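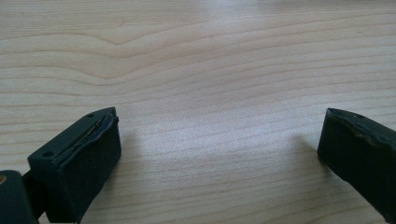 Wrist view, fingers open over the bench. Note the wear along the inner top rims.

The grip strips on the hand-held tool are due for replacement, and before changing them I wanted to know whether the policy cares. Mihret Negash raised the point in November, after her Omeo runs began closing a little early on thin parts.

The training set is 4,000 demonstrations, all recorded with this wrist camera. The fingertips appear in every image, so their outline is a constant the encoder can lean on. I sorted the episodes by strip condition, using the tool log, and 1,402 of them fell in the worn group. I then trained 2 policies with the same seed and schedule: one on everything, one with the fingertip region masked to flat gray.

Each got 40 pick attempts on the same parts with new strips fitted to the arm. The masked policy was slower to close but missed less often on thin stock. On thick parts I could not separate them. The unmasked one tended to stop short, as Mihret had described – the gap between the pads was being read partly from the edge of the strip.

Two caveats. The mask also hides the contact itself, so anything that needs slip cues will suffer. And the bench has a visible grain and a bright band of glare between the fingers, neither of which I varied. Toon Van Rooij wants the test repeated on a matte surface, and I agree.

Next is random recoloring of the strip edge in place of the mask. The config is in the Skitora repo under the branch "rims".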